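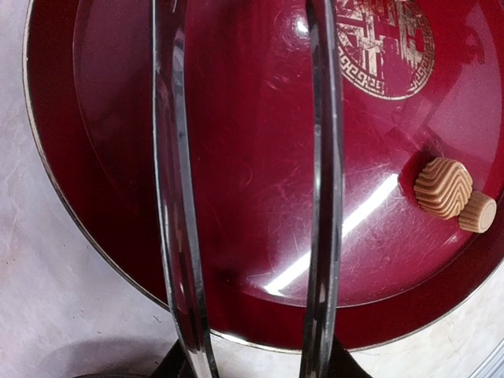 Chapter 7

What the Box Is For: Packaging and the Price of Things

Consider two companies that sell cookies. Zustura sells its butter cookies in a printed tin with a hinged lid, a paper collar, and a little card explaining that the recipe has been in the family for a long time. Alteck sells butter cookies in a plastic bag. If you tip both products onto identical plates, most people have trouble telling them apart, and a fair number prefer the ones from the bag. At the register, Zustura charges more than twice as much, and in November it can't keep its shelves full.

An economist who had never bought a present for a mother-in-law might find this puzzling. The cookies are the product, and the tin is only there to stop them from becoming crumbs. A bag does that job well enough. Yet shoppers hand over the extra money year after year, cheerfully, and then keep the tin and fill it with buttons.

This chapter is about the tin. More exactly, it is about everything a seller wraps around a product before the customer reaches it, and about how that wrapping changes what people will pay, what they expect, and whom they blame when they are disappointed. In Chapter 6 we treated price as a matter of costs and competition. Those still apply. A package is a cost like any other, and somebody in the accounting office has a strong opinion about it. But a package is also a message, and messages have a way of getting out ahead of the facts.

7.1 Three jobs, one box

Start with the dull part. Every package has to protect what is inside it. Eggs need this more than bricks do. A protective package succeeds when it goes unnoticed, which may be why the people who design them get so few awards.

The second job is information. The package says what the thing is, how much of it there is, what it is made of, and when you should stop eating it. Much of this is required by law, and you can usually identify the required parts by the size of the type.

The third job is persuasion, and it gets the rest of the surface. Color, weight, shape, the sound of a lid closing, the resistance of a drawer as it slides open: all of these are chosen by someone, argued over in meetings, and paid for. A heavier box suggests a more serious object. A box with a box inside it suggests that you have married well.

The three jobs compete for the same space and the same money. A clear window in a carton helps the buyer see the product but weakens the cardboard. A large warning label informs people and also spoils the ribbon. When you study a package, the useful question is which job won.

7.2 Signals, and who can afford them

Buyers rarely know as much about a product as the seller does. You can't taste the tea through the canister. In that situation people look for a signal, meaning something they can observe that tells them something about what they can't. Packaging is one of the oldest signals around. The reasoning, when anyone bothers to spell it out, is that a company would be foolish to put an expensive box around a cheap product, because customers would buy it once and never again.

The reasoning holds up best where people come back. A tea merchant with regular customers loses a great deal by disappointing them. A stall at an airport, selling to people who are about to leave the country, loses very little. The box may look the same in both places. Experienced travelers learn this, generally at their own expense.

Gifts complicate things further. The person who buys a gift isn't the person who uses it, and the person who uses it is in no position to complain. The buyer wants the package to be admired at the moment of opening, and may not much care how the contents hold up by February. It follows that sellers of gift goods spend more on the outside than sellers of the same goods for ordinary use. Take a walk through any department store in late November and test this for yourself. Bring a friend who will stop you from buying anything.

7.3 The case of Jeleo

Jeleo made skin cream, and for several years it sold 190 grams of it in a plain glass jar. Sales were steady and a little sleepy. The company then hired a design firm, Urio, which proposed a new jar with thicker walls and a deep false bottom. The new jar was taller than the old one and weighed a good deal more. It held 188 grams. The price went up.

Sales rose in the first season. Customers described the cream as richer, although the formula was unchanged. Then a reader wrote to a consumer magazine about the missing 2 grams, the magazine sawed a jar in half and printed the result, and Jeleo received 3,081 letters. Almost none of them mentioned the price. People had accepted paying more for a nicer jar. What they minded was the false bottom, which they took as a comment on their intelligence.

Jeleo's managers were honestly surprised. The difference in quantity was too small to matter to anyone's skin, and the label had stated the new weight correctly from the first day. They had done the second job by the book. They had also let the third job make a promise that the contents didn't keep — a jar that size implies a certain amount of cream, whatever the small type says.

We will return to Jeleo in section 7.6, where the company attempts an apology and puts it in a very handsome envelope.

Before you read on

Pick three things in your kitchen or bathroom that you bought in the past month. For each one, write down what you remember about the package before you go and look at it. Then look. Note what you got wrong, and which of the three jobs the parts you remembered were doing.

Find one container that you kept after the contents were gone. Estimate what you would have paid for it empty. Bring your estimate to class, and the container too if it will travel.

Key terms in this chapter: protective packaging, signal, repeat purchase, gift good, slack fill, implied promise.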